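Subject: Re: [collasow-list] Havis EP, which version is everyone hearing?
From: Mojtaba Ghaffari
Date: February 18, 2026

Replying to the message from Ansari, with the relevant bits left in.

> I bought the Havis EP from the label shop and the second track runs
> nearly a minute shorter than the one on the streaming services. The
> outro with the piano is missing altogether. Is this a faulty file, or
> are there two mixes going about? Also, does anyone know whether the
> vinyl has the long one? I don't want to pay for it twice and end up
> with the same edit.

There are 2 mixes. The short one was made for radio in September and the label shop was given that master by mistake. I wrote to them when I noticed and they said they would swap the files, but if you bought early you will still have the old download. Log in, go to your orders and fetch it again. If the piano is still missing after that, write to them with your order number. They answered me within a couple of days.

The vinyl has the long version. I have copy 649 of 900 and I've played both sides through. The join between tracks two and three is also better on the record. On the download there is a small gap there, and on the vinyl the last piano chord runs straight into the drum machine at the start of "Stosemari". I think it was written to be heard that way.

> More generally, what do people make of it? I was a bit let down after
> the album. It sounds to me like she is trying to please everybody.

I partly agree. The first track is the weakest thing on it and I don't know why it was picked as the single. The chorus comes in too early and then comes back too often, and the verses are hardly there. The vocal has been tuned so heavily that you lose the slight roughness she had on the album. I heard it on the radio a few times before the EP came out and it went past me every time.

The second track is much stronger, at least in the long mix. She sings the first verse over almost nothing, only a bass note and some finger clicks, and when the chords arrive it feels earned. If you have only heard the radio edit, you have missed the reason for the song. Try it again before you make up your mind.

"Stosemari" is the one I keep going back to. It's the slowest, and the lyric is plain, about packing up a flat after someone has moved out. The backing vocals in the second half are all her own voice, by the sound of it, and they are set quite far back. I'd have them louder. A friend says they'd spoil it louder, so that's a matter of taste.

The closing track is a live take and I can take it or leave it. The playing is fine. The crowd has been turned up at the end in a way that sounds false to me.

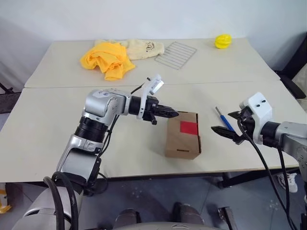 On the question of pleasing everybody, I would put it down to there being different producers on different tracks. The album had one producer all the way through and you could tell. With an EP like this you get a single made by one person and the slower songs made by another, and they don't sit together very well. I'd still have it over most of what I bought last year.

> Last thing, is the Collasow meet-up playlist still open for requests?

Yes. Send one song each, to me and not to the list, otherwise I lose track of them. It can be new or old. Please give the artist and the title in full and say which version you want, as we had the wrong remix of something last time and the person who asked for it was not pleased. Nothing over 9 minutes.

I also have a spare copy of the first Havis single on seven-inch, the one with the plain sleeve. It has light marks on the B-side but plays without jumping. I'd rather swap it than sell it. I'm mostly looking for nineties British R&B singles, and I'll look at anything with an instrumental on the flip. Write to me off list if you're interested.

Mojtaba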